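Bedroom Textile Care and Storage: Final Project Report
Household Resource Management, Spring Term
Prepared by Trinh Trịnh and Honeylyn Abella

1. Purpose

The project examined how students in shared housing fold and store soft goods when closet space is limited. The course requires each pair to select one household routine, document current practice, and propose a revised procedure that another resident could follow without instruction. We selected the bed as a work surface, as most of the rooms in Skultier Hall have no table large enough for folding.

Work began in April. Fifteen residents agreed to take part, and each completed a short form on laundry habits, available shelving, and the items they found hardest to put away. Blankets and padded bedding were named most often. Small dark garments came second, chiefly for the reason that they are difficult to tell apart once stacked.

2. Method

Folding sessions were held on Wednesday evenings. Participants first folded their items in their usual manner. They were then given the written procedure and asked to fold the same items again. Stack height was measured with a ruler after each round, and participants were asked whether they would continue with the new method.

Items were sorted into three groups: quilted or padded bedding, heavy single-layer cloths, and small garments or accessories with straps. The third group was added after the first session, when it became clear that straps catch on neighboring items and pull a finished stack apart.

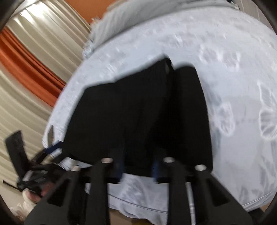

Figure 1. Black fabric item with navy strap, against pale blue quilted fabric.

Quilted fabric presented two difficulties. It does not hold a crease, and it recovers its height soon after being pressed. The revised procedure therefore asks the resident to fold padded bedding last and to place it on the highest shelf, where nothing needs to rest on it. Small items must be cleared from the surface before the quilt is folded. In the first session two participants lost small garments inside a quilt and had to open it again.

3. Materials and Budget

The project was approved for a budget of 200 dollars. Purchases consisted of five Suvedico shelf dividers, a box of cloth labels, and one Sturnesix fabric bin for each participating room. Receipts are held with the course office. The bins were suitable for small garments but too narrow for a folded blanket, and we would select a wider model if the work were repeated.

4. Findings

Heavy cloths gave the most consistent results. A thick blanket will keep its shape if it is folded at least twice and the edges are brought into line before the last fold. Participants tended to hurry this step and to correct the corners afterward, with uneven stacks as a result. Contrast between the item and the surface was also of use. On the butterfly-print sheet in gray-lavender, the outline of the folded black cloth is easy to judge, and its rounded shape shows that the corners still need to be squared before it is shelved. On a dark bedspread the same fault would be hard to see, and the procedure now recommends a light sheet for the folding of dark items. 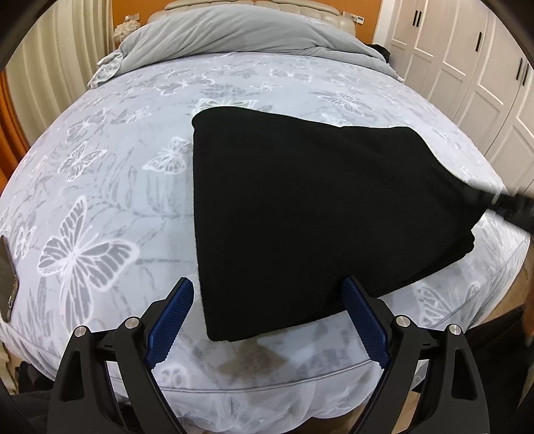
Straps require a separate instruction. Residents are asked to lay any strap flat across the item before the first fold, so that it is enclosed by the layers. A strap left outside acts as a handle and lifts one corner of whatever it is attached to, as the dark strap-like piece at the right of the black cloth does. Several participants reported that this single change made the greatest difference in their drawers.

5. Recommendations

We recommend that the one-page procedure be posted in the laundry room of Skultier Hall and included in the move-in packet. A second group of students should test it with fitted sheets, which were excluded from this project for lack of time. The completed forms and the stack measurements are attached as Appendix A.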